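Looking after old radio session tapes at home

I love a box of old tapes! If you recorded rock sessions off the radio, or you've picked up somebody else's collection, a few simple habits will keep them playing for years. My own lot from the Pendangate shop fills 2 crates and I've got through most of it this way.

Stand cassettes on their edge, like books, and keep them well clear of speakers. The magnets in a big pair of speakers are no friend to a tape. A bedroom shelf beats the loft every time.

Before you play a tape that's sat for ages, wind it all the way forward and all the way back. It loosens the pack and you'll often hear the wobble vanish. Then clean the heads with a cotton bud and a drop of isopropyl alcohol (leave the rubber roller out of it, and let everything dry before you press play).

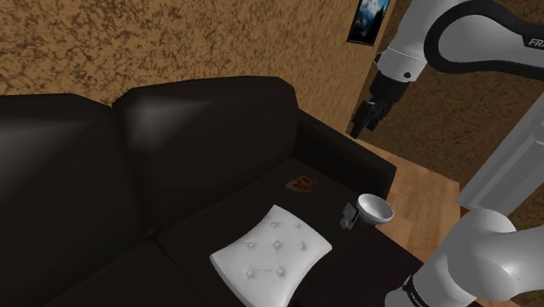 A dark sofa with big back cushions, against a patterned wall.

Squeaky shell? Swap it! Buy a blank that's held together with screws, open both on a tea towel and lift the reels across. Go slowly and keep an eye on the little felt pad, it loves to ping off.

Label as you go, in pencil: band, show, side. I number mine too, and the list lives in the lid of the crate.

Copy your favourites to the computer in one go, a whole side at a time, and chop up the songs later. Keep the DJ's chat in, it's half the fun!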